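Filed under: Garage & Rig Room | Sim Racing at Home

Keeping a home sim rig clean, quiet and not smelly

I've had a racing rig in the spare room since December, and I've learned that the driving is the easy part. The upkeep is what gets you! Pedals full of sock fluff, a seat that smells like a locker room, a desk clamp that creeps loose in the middle of a long stint. A few of you asked how I look after mine, so I've written down what I do, in no special order.

Start with the wheel. If yours is wrapped in suede, please don't go at it with kitchen spray (I did, and it went shiny and hard in two patches where my thumbs sit). A soft toothbrush, dry, brushed one way and then the other, lifts the nap right back up. If it's really grimy, dampen the brush with plain lukewarm water and a tiny drop of baby shampoo, dab it on, blot with an old T-shirt and leave it overnight before you drive. Rubber or leather rims are simpler. A damp cloth, then a dry one, done.

Loretta Lyons, who I race with in the Feltside evening league, wears thin cotton gloves and swears she has only cleaned her rim once. I can't stand gloves. I keep a hand towel on a hook by the seat instead and it does nearly the same job.

Pedals next. Take them off the plate every couple of months, turn them upside down over a newspaper and tap. You will be horrified. Mine had pet hair wound around the brake spring and a popcorn kernel under the throttle. A dry paintbrush gets into the corners, and then a little silicone grease on the pivots, the size of a grain of rice, wiped thin. Don't use cooking oil, whatever the guy at the hardware store tells you, it turns into glue. And drive in socks with a bit of grip on the bottom, or those flat wrestling shoes if your feet run cold.

Now bolts. Aluminum profile rigs are great until everything starts ticking and creaking. I go around mine with a hex key on the first of the month, starting at the wheel mount and finishing at the seat rails. Snug, then a small nudge more. If one keeps backing out, put a spring washer under it. I also mark each bolt head with a line of nail polish that runs onto the frame, so I can see at a glance whether it has turned. Coral pink, it was what we had.

Noise! This was the big one in our house because the bedroom is underneath. I tried a yoga mat, then two yoga mats, and the brake pedal still came through the ceiling like somebody stomping up there. What worked was a square of thick carpet offcut, a sheet of board on that, and 7 rubber washing machine feet under the frame (there were 8 in the pack and I lost one behind the radiator). Put one directly under the brake if you can. Ekrem Toprak did the same with tennis balls cut in half and says it's quieter but his rig wobbles in fast corners.

Small parts are my other weakness. Shifter screws, spare button caps, T-nuts, cable clips. They used to live in a mug. I've since moved them into a fishing tackle box with the sizes written on the lid in marker, and anything I'm taking apart goes into a muffin tin in the order it came off. Work on a light-colored surface with an edge if you've got one, and put a single piece down before you pick up the next. 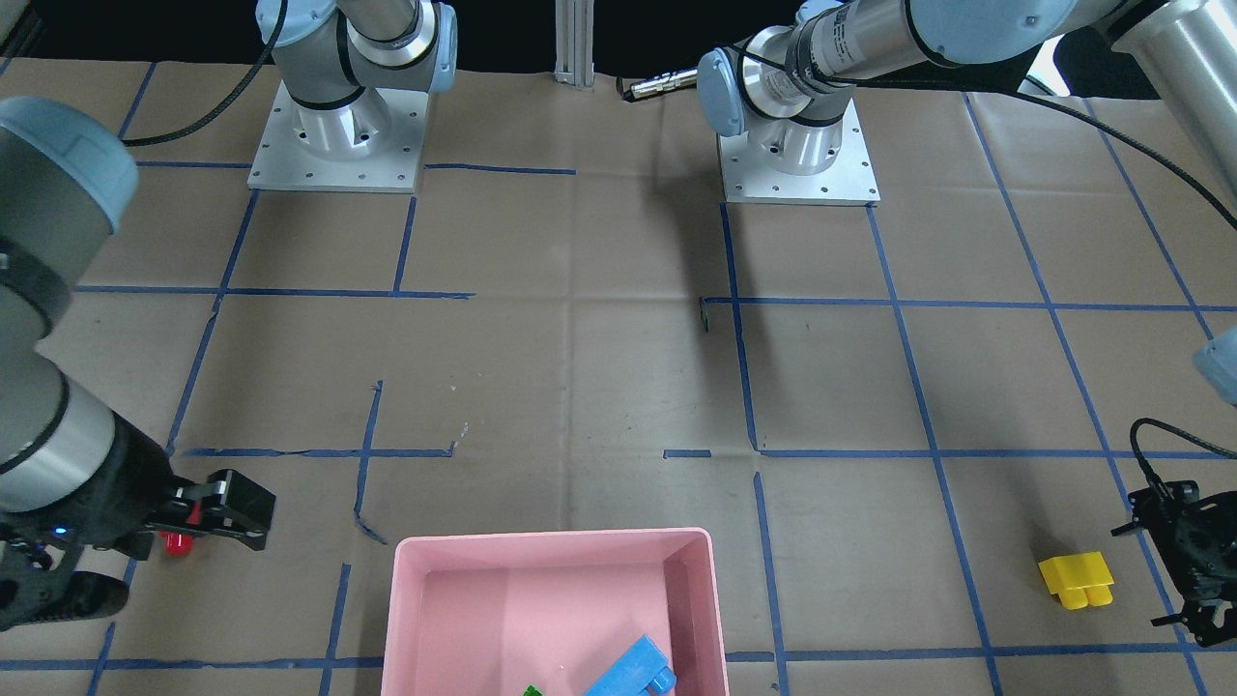
Small red part at the gripper, over the work surface.

Cables, quickly. Use hook-and-loop ties and not zip ties, you'll be changing things around more than you expect. Leave a loop of slack behind the wheel base and another at the pedals. Label both ends with masking tape. I skipped that step and spent an evening unplugging the monitor every time I wanted the handbrake.

The seat gets baking soda, sprinkled on, left for an hour, vacuumed off. A fan pointed at your chest helps more than any cleaning product, and it keeps the headset from fogging too. If you're on a VR headset, wipe the face pad after each session and let it air on a stand with the lenses out of the sun.

Last thing, dust on the monitor. Microfiber only, screen off, hardly any pressure. I keep 11 of those cloths in a drawer and still can't find a clean one on race night.

Related tips
Getting coffee out of a fabric bucket seat
What to do with leftover aluminum profile
Quiet fans for small rooms
Pegboard or drawers? Readers' tool storage
How to fix a squeaky brake pedal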